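Imprimir | Enviar por correo electrónico

Trabajo final - Agua en casa: cuánto gastamos al fregar a mano
Grupo 4. Asignatura: Medio ambiente y consumo

1. Por qué este tema
En clase salió que en el barrio de Skiltden el recibo del agua había subido y que en casa cada uno echaba la culpa a la ducha. Quisimos mirar otra cosa, el fregadero. Casi todos los pisos de la calle Stilska son antiguos y sin lavavajillas.

2. Cómo lo hicimos
Encuesta en papel, 167 hogares. Preguntas cortas: veces al día que se friega, grifo abierto o cerrado al enjabonar, si se aclara todo junto al final. Además nueve familias apuntaron la lectura del contador antes y después de fregar durante un mes entero. Una lo dejó a mitad y volvió a empezar, la hemos contado igual.

Problema: el contador mide toda la casa. Si alguien tiraba de la cadena mientras tanto, lectura estropeada. Pedimos que avisaran, no todos lo hicieron.

3. Resultados
Total apuntado por las nueve familias: 3.768 litros, solo de fregar. Muy desigual. Las que cierran el grifo al enjabonar gastan bastante menos, eso se esperaba. Lo que no esperabamos es el aclarado pieza por pieza, que se come casi todo el ahorro. Quien junta los platos enjabonados y aclara de una vez, mejor. Luego al escurridor y listo, secar con trapo no cambia nada en el agua.
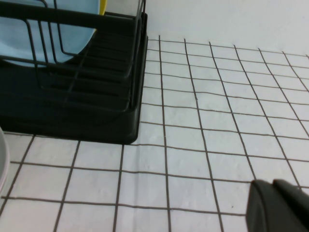 Irina Manole no está de acuerdo con esta parte y pidió que constara: según ella, comparar familias de dos personas con familias de seis sin dividir por persona no vale, y el dato del aclarado puede salir solo de que las casas grandes ensucian más. Dice también que habría que repetirlo en invierno, con agua caliente, porque la gente deja correr el grifo hasta que sale templada.

Tiene razón en lo de dividir. Lo hicimos después, con prisa - la diferencia se reduce pero sigue ahí. Lo del invierno no da tiempo, se entrega el viernes.

4. Qué faltó
- Medir el caudal de cada grifo. Solo se midió en 4 casas.
- Preguntar por los barreños. Mylene Espiritu lo propuso tarde, con las encuestas ya repartidas.
- La tabla por edades está incompleta, falta pasar aun las hojas del portal de Drorari.

5. Bibliografía
Apuntes de clase, tema 4. Sârbu, "El agua doméstica", capítulo del contador (fotocopia).

Imprimir | Enviar por correo electrónico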